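Sweater drive back for October, drop-offs open now

Pellow Hall is taking knitwear again. Second year running. Last year's drive brought in 1,138 pieces and organizer Catrin Nicholas wants to beat it. "We had 900 by the halfway point and then it went quiet," she said. "So please don't wait for the last week."

Adults' and kids' sizes both needed, heavy knits most of all. Patterned stuff goes fast. Anything like the brown one with the suns on the chest will be gone the first morning, Nicholas said.

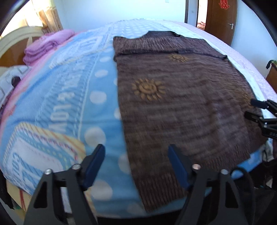

How to fold

Last year a lot of it came in balled up in trash bags and sorting took for ever. Indira Pillai, who runs the sorting tables, is asking people to fold at home first. Lay it flat on a bed, sleeves in, then fold to a rough rectangle. Doesnt have to be store neat. Thick hems make a bulky corner, that's fine.

No hangers, no pins. Check pockets on cardigans. Wash before you bring it, please, the hall has no machine.
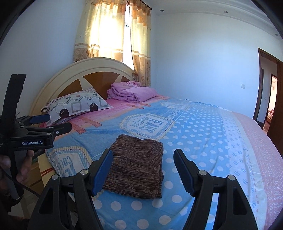
Where and when

Side door of Pellow Hall, 3 p.m. to dusk, through the end of October. Dafis Dry Cleaning is also taking bags at the counter during shop hours. Limit of 2 bags per visit there, space is tight. Blankets and coats not accepted this time, Bleddyn Gough is doing a seperate coat drive later in the winter.

Questions to Morfudd Rowlands at the hall office.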